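Budgeting for hand-held gripper tools

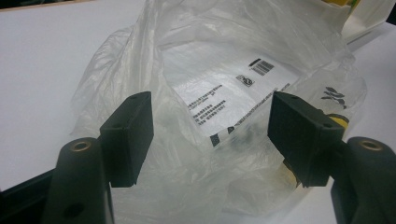 A hand-held gripper with black foam pads, open on both sides of a wrinkled plastic bag with a printed label.

Budgeting for hand-held gripper tools is the part of equipment planning in which a laboratory, a school or a company decides how many hand-held grippers it will buy, what must be bought together with them, and how much money must be kept for the time after the purchase. A hand-held gripper is a tool with two fingers which a person holds and closes by hand. The movements are recorded and later used for teaching a robot arm. The price of the tool is usually small in comparison with the price of the arm, and for this reason it is often planned with less care than it needs.

The article describes the usual cost groups, the methods of estimating, and the mistakes which are reported most often by buyers.

Terms

In purchasing documents the words "tool," "unit" and "set" are used with different meanings. In the price lists of Movar, a unit is one gripper without pads and without a camera mount. A set includes both. Dikell uses the word "kit" for the same thing and sells the mount as a separate line. Buyers who compare the two lists by the first number on the page will come to a wrong result. It is recommended to write own definitions at the top of the budget sheet and to convert every offer to them.

"Consumables" means the parts which wear out in normal work. For hand-held grippers these are mainly the finger pads, and in some designs also the bushings, springs and cable ties. "Objects" means the items which are picked up during recording. Some organizations count objects as consumables and others put them under office supplies. Both ways are acceptable if the same way is kept for the whole budget year.

History of the practice

In the first years, grippers of this type were mostly printed and assembled by the people who used them, and there was no budget line for them at all. The filament was taken from the common stock and the screws from the workshop drawer. When groups began to need many equal tools at the same time, home assembly became slow. The parts from different printers did not have the same size, and fingers from one tool could not be moved to another.

Small suppliers then appeared who sold finished fingers and complete tools. Nyitrai was known for selling only fingers and pads, and buyers were expected to have the handle already. The separate budget line became common after this, because an invoice from outside must be put somewhere.

Cost groups

Tools. This is the price of the grippers themselves. In the budget of the Cevau training center, which is often used as a model by smaller groups in its region, the line for tools was 3,000 dollars for nine sets. The center had ten recording places in the first plan and reduced them after the offers arrived. Shipping was not part of this line and was paid from the general account.

Pads. Foam pads are cheap but they are replaced many times. The edges become round and the surface becomes smooth. Soft foam holds thin and slippery things better and is also worn faster. Harder foam stays longer but can let a thin plastic bag slide out. Buyers should ask if the pad is glued or held with a screw. A glued pad needs more work time at replacement, and the glue must be bought too.

Bushings and joints. Many fingers have metal bushings pressed into the plastic at the turning points. They last much longer than the pads. When a bushing becomes loose, the hole in the plastic is usually damaged also, and then the complete finger is replaced. For this reason the budget should have spare fingers and not spare bushings, except where the workshop has experience with pressing them in.

Camera and mount. The camera is often taken from older stock. If it is taken from there, the mount must be checked against the exact model before the order. Wrong mounts are the most frequent reason for a second order in the first month.

Objects. The items for picking are bought from normal shops, or they are packed goods which the organization already has. Bags with small parts inside, boxes, trays and food-shaped items are common. Bags are a special case. A thin bag changes its shape with every grip and after some days of work it can be torn. A group which records much with bags should plan to replace them, and should keep some unopened packages from the same delivery, so that the later recordings have the same material and the same printed label as the first ones.

Tables and light. A plain table with a smooth light top is enough for most work. Light is forgotten more often than the table. Clear plastic gives strong highlights under a hard lamp, and some groups had to buy diffusers after the first recordings were checked.

Work time. In most budgets this is the biggest group, even when it is not written on the equipment sheet. One person needs training before the recordings can be used, and a part of the first material is always thrown away.

Storage. Recorded video needs disk space. The cost depends on how long the raw files must be kept, and this should be asked from the person responsible for data before the disks are ordered.

Methods of estimating

Per place. The number of recording places is multiplied by the cost of a set, and a reserve is added. The method is quick and is good for a first request. It gives low numbers for consumables, because it does not look at how much each place will work.

Per session. The planner writes down the number of sessions and divides it by the life of a pad. Cevau planned 107 sessions for its first period and changed the pads after every 30 sessions on each tool, or earlier if the person working with the tool reported slipping. The result was lower than the supplier's own advice. The center kept the difference as a reserve and used part of it in March for spare fingers.

Per task. Each task gets its own small budget with objects, pads and hours. This takes the longest time to prepare. It is the most useful method when the tasks are very different, for example when one group picks hard boxes and another group picks thin bags. The two groups will wear their pads in a different way, and an average will be wrong for both.

It is possible to combine the methods. A common way is to make the first request per place, and then to make the yearly plan per session when the first numbers are known.

Buying or building

The decision between buying and building depends mostly on the workshop. Where a good printer and a trained person are already paid, the material cost of a built tool is low. The hours should still be written in the comparison. If they are left out, building always looks cheaper.

A mixed way is used by many groups. The handle and the frame are printed in the house, and the fingers with bushings are bought. It gives equal fingers on all tools, and the parts that do not touch the object can be repaired on the same day. Nyitrai fingers were used in this way at Cevau before the center changed to complete sets.

Comparing offers

The following points are normally asked from every supplier:

Price of one complete tool by the buyer's own definition
Price of a pair of pads and the smallest quantity which can be ordered
Price of one finger, left and right
Delivery time for the tool and, separately, for the spare parts
Whether the drawings are given to the buyer
Which changes of the design are planned during the year

The last point is important where many tools must stay equal. If the supplier changes the angle or the thickness of a finger, new and old recordings may not be used together without extra work. Movar writes a revision letter on its delivery papers. Dikell informs buyers only on request, so the question must be repeated with each order.

A sample tool should be tried on the buyer's own objects before the full order. A tool which holds a box well can be poor on a bag, and the wide opening of the fingers must be checked with the biggest item on the list.

Common mistakes

Pads are ordered together with the tools one time and then forgotten until the box is finished. The delivery of pads can take longer than the delivery of tools.

Spare fingers are ordered only for one side. Left and right fingers are mirrored in most designs and cannot be exchanged.

The reserve is spent on additional tools in the beginning of the year, when everybody is satisfied with the first results.

Old tools are written off too early. A gripper with a broken frame can still give good fingers and mounts to another one, if it is the same revision.

See also

Equipment life and write-off
Finger pads
Recording station layout
Spare parts planning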